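Domestic Textiles I: Care, Folding and Storage
Handout 6, T-shirts
Candley Adult Learning, revised 29 Mar 2026

Read before class. Bring a T-shirt you own and don't mind other people seeing. Last November someone brought one that said something about fishing, and we lost a good part of the hour to it.

1. What we are folding

A T-shirt is two panels, two sleeves and a neck. Most of the trouble comes from the neck, which is knitted differently from everything attached to it. The body is usually jersey, which stretches sideways and curls at a cut edge. The collar is rib, which stretches a good deal more and is supposed to come back. After enough years on wire hangers it stops coming back, and you own a boat-neck.

Fold T-shirts. Hang blouses. If you have 900 matching hangers from the Miranda catalog and feel you must use them, that is between you and your closet.

2. Before you fold

Check that the shirt is fully dry, including the underarm seams and the ribbing, which stay damp longest. A shirt put away slightly damp will tell you about it in a week.

Dark cotton collects lint and shows all of it. Use a brush or a roller, or accept the situation. Dark shirts also fade along the creases if they are always folded in the same place, so shift your fold lines an inch or so now and then. Washing inside out in cold water slows this down. It won't bring back a black that has already gone charcoal, whatever the Gadora leaflet in your course pack implies.

3. The side-panel fold

This is the one you will be asked to demonstrate.

Lay the shirt on a flat surface. Beds are too soft, and half of you will do it on the bed anyway. Smooth from the center outward with the flat of your hand. Don't tug the hem to make it straight. If the hem isn't straight, the side seams have probably twisted, and no folding method will fix that.

Bring one side in toward the center so the sleeve lands across the body. Check the sleeve hem before going on. The corner likes to bunch, and a bunched corner under two more layers becomes a lump, then a crease you wear to work. Pull it out flat with two fingers. Repeat on the other side, aiming for straight edges from shoulder to hem.

Then fold the bottom up toward the collar, in half or in thirds depending on your drawer.

4. Face up or face down?

The Urkix method starts with the shirt face down, so the chest print ends up on the outside of the finished packet. Our method, at least for the first attempt, starts face up. You can see the collar, you can line up the neckline, and you find out early that the shirt has a stain on it.

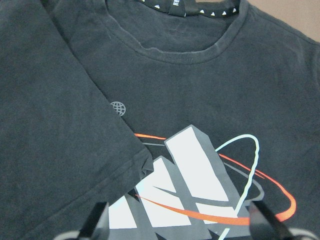
The case for face down is strongest with printed shirts. A large screen print is stiffer than the cotton around it and doesn't care to be folded. Older plastisol prints can stick to themselves in a hot closet and crack when you peel them apart. If you must fold across a print, fold loosely and keep heavy things off the stack. Never iron directly on one. Every term we get one volunteer for that experiment, and the iron is never theirs.

5. Labels and neck tape

The tape across the inside back neck covers the seam and helps keep the shoulders from stretching. Some makers print it, for the benefit of whoever is looking down your collar. If you cut out a scratchy label, cut the label and leave the tape alone. Read the care instructions first, while you still have them.

For next time

Fold the same shirt face up and face down, and leave both packets overnight if you have two similar shirts. Note where the creases fall. Read pages 53 to 55 of the course pack, on drawers. Sweaters follow, and they are worse.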